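Take It by the Hand

Stellan Kvam can steer an arm from the next room at Clarnberg, and he's very good at it. I still say put your hand on the thing! Guide it through the job and you feel every snag, which no joystick has given me yet.
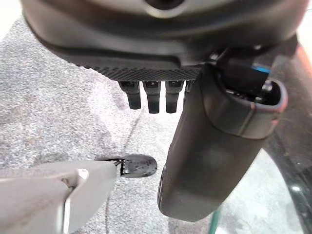 What the remote crowd get right

Jocelyn Cruzado logged 26 remote runs in January and her wrists were fine (mine ache after 20). She can keep going all afternoon, and a robot does need plenty of goes to learn from. 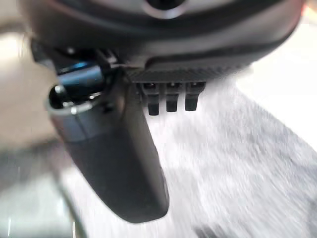 Skestia, issue 26, p. 20

So use both, but start by hand. You'll steer far better from a distance once your own arm knows the move.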